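Forums > Around the House > Laundry and Closets > Folding t-shirts on the bed vs. on a table

birdie_a
I've folded laundry on the bed for as long as I've had a bed. My sister-in-law stayed with us in July and told me it's the reason my shirts come out crooked. She carries everything to the kitchen table and does it there. I tried that for a week and my shirts were straighter, but I hated hauling the basket down the stairs and back up again. Is there a way to get a decent fold on a soft surface, or is she right?

dsawatzky
She's right. A mattress gives when you press on it, so the shirt moves while you're creasing it. Use the table or the top of the dryer.

golnar_k
I disagree with Dale. I fold everything on the bed and my drawers look fine. What matters is how you lay the shirt down before the first fold. Most people drop it and start folding right away, and whatever was bunched up at the neck stays bunched up.

Do the collar first. Hold the shirt at both shoulder seams, give it one snap, and set it down with the neck away from you. Then pull the shoulders apart until the fabric between them is flat. After that pull the hem toward you. The sleeves come last.
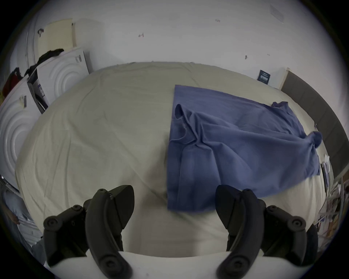
Blue tee on the bed, before any smoothing. Look at the folds by the collar and the one shoulder.

If you fold from there, those folds get pressed into the shirt and you'll see them when you put it on. Ten seconds with the flat of your hand takes care of it. I also do the fitted sheet over again if it has creases in it, but I'm probably alone in that.

birdie_a
Thanks, that helps. Mine look like that or worse when I start. Do you lay them face up or face down?

golnar_k
Face down if there's a print on the front, so the print ends up on the outside. For plain ones I don't care.

pouran.e
I put a folding board on top of the bed and that settled the whole question for me. Mine is a Zanness, the plastic kind with the flaps. The shirt goes on face down, left flap, right flap, bottom flap, done. Every shirt is the same width, so they stand up in the drawer like files. I did 37 shirts in one evening when we moved and didn't mind it.

dsawatzky
Boards are fine for adult shirts. Kids' shirts are too small for the flaps and end up as a wide flat thing that won't stand. I had a Callel board and gave it away after 2 months. Also, you're now using a hard surface, so you've proved my point.

pouran.e
A hard surface that I keep under the bed and don't have to walk downstairs for. I think that was the complaint.

golshifteh_g
I work in the laundry at a small hotel and we fold on tables all day, but that's for our backs more than for the fold. A bed is too low. If you're bending over it for an hour you will feel it the next morning. At home I sit on the edge of the bed or kneel on the rug beside it and do one stack at a time.

On the mattress question, a firm mattress is no problem. On a soft one with a topper, the edges of the fold go wavy. You can fold in the air down to thirds and only use the bed for the last fold.

dsawatzky
I'll give you the part about backs. Our bed is high, so I hadn't thought about it.

birdie_a
Ours is low and has a topper, which explains a lot.

Does anyone fold in thirds or do you go in half? I've been going in half and my drawers are deep - the shirts fall over as soon as I take one out.

golnar_k
Thirds for deep drawers. Sides in first, then bottom up to just below the collar, then into thirds. Stand one on the bed by itself. If it stays up, it'll stay up in the drawer.

pouran.e
Or put a box in the drawer. I use 3 of the canvas ones from Esfahani and they hold the rows up even when they're half empty.

dsawatzky
Shoe boxes do the same job and cost nothing.

birdie_a
Update. I did last night's load on the bed, collar first like Golnar said, in thirds, sitting down. Most of them stood up. The thin ones flopped over, so I rolled those and put them along the side. I still think the table gives a sharper edge, but I'm not carrying the basket down for that.

golshifteh_g
Rolling is fine for thin ones. Leave them loose or the hems curl.

dsawatzky
Still using the dryer top here.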